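Workshop notebook, December
Ridadis Memorial Fund, plaque repairs

Started 8:40. Qianru Song had the bench heater on already.

Bronze roll-of-honor plaque from the Hollamlow fire and police station is back from cleaning. 163 names, all legible now except two in the lower right column where the old lacquer had lifted. Checked both against the service roll the station sent over. Spelling on the roll matches the casting. Left them alone apart from a light brush.

Lacquer: used the Diltex clear at 17 percent thinner. First coat went cloudy along the top edge, so I stripped that strip with solvent and redid it after lunch. Second try came up clear. Do not spray with the side door open again.

Mounting studs. Four of the old ones are bent and one is a different thread from the rest. Ordered a full set from Lozano, came to less than the last lot. Use the stainless ones, not brass. The wall at the station is brick over block, and Qianru wants longer studs on the bottom row.

Badge case for the retired officers' display: hinge replaced, lock still sticks. Number on the inside of the lid is 3,611, which doesn't match our job sheet. Need to ask the station which case we were sent before it goes back.

Fund balance after the studs and lacquer leaves 1,000 for the stone base. That covers the cutting but I doubt it covers delivery. Qianru will get a second price.

Still to do:
Third coat, tomorrow morning
Felt for the badge case
Template for the stud holes, full size, on card
Call the station about access for the ladder 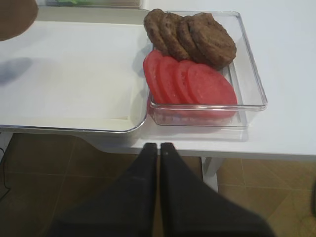
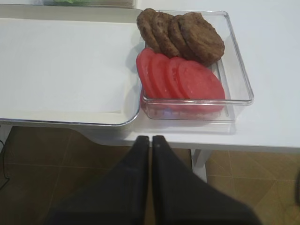
White tray and clear container on the table. Patties and tomato slices in the clear one, first photo.

Heater off 5:15. Plaque left flat on the rack under the sheet.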